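Dretach Puts the Keys Back on the Phone with the Udden 2

Pocket communicator with full keyboard ships in August to people who never stopped asking

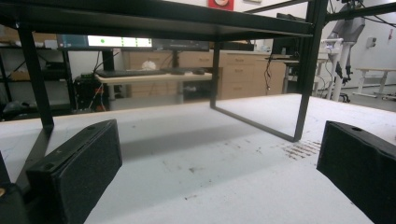 Dretach, maker of small devices for people who write long emails, today announced the Udden 2, a folding handset with a real keyboard, a wide screen and a hinge the company is prepared to discuss at length.

The first Udden sold modestly and was returned even more modestly, largely to owners who had dropped it and wanted the same one back. Its successor keeps the layout and fixes most of what those owners wrote in about. They wrote in often, and at length, having been given a keyboard.

"We asked customers what they wanted from a new model, and a surprising number said they wanted the old one with a better battery," said Aliki Moschos, head of product at Dretach. "So we built that. Then we spent four months arguing over the semicolon key."

The semicolon now has a key of its own. The dash does too – a decision Moschos describes as personal.

Opened, the Udden 2 offers five rows of keys with enough travel to tell the thumb that something happened. Closed, it works as an ordinary phone, with a small outer display for calls, the time and the first line of whatever has just arrived. It weighs 129 grams without its battery and rather more with it, and Dretach recommends the second arrangement.

Mail, calendar and notes come from Aravard, the software house that supplied the original. The mail program now handles threads properly, opens attachments without a period of reflection, and no longer marks a message as read because its owner scrolled past it on a bus. Notes can be saved as plain text, moved to a computer by cable and opened there with anything at all. There is a web browser. It is fine.

Owners of the first Udden can bring their files across with a transfer tool that copies contacts, appointments, notes and custom shortcuts. It was tested on 112 handsets lent by existing users, one of which held a shopping list of nearly 400 items. The list came through intact, including the entries for film and fax paper.

"I have carried one of these every day since the first version, and I have been asked whether it is a glasses case more times than I care to say," said Oluf Overgaard, chief executive of Dretach. "The new one is slimmer. I expect people will now ask if it is a case for slimmer glasses."

The Udden 2 does not include a stylus, a fitness tracker or a voice assistant. A headphone socket is present on the left side. The camera takes pictures of receipts and whiteboards very well, and pictures of sunsets to the best of its ability.

Availability

The Udden 2 goes on sale in August in gray and in a slightly different gray, through Dretach's own store and through the retailer Güler, which will also stock spare batteries, charging cradles and replacement key sets in six languages. Software updates for the original Udden will continue alongside those for the new model.

Review units may be requested from the Dretach press office. Please ask by email. We like reading them.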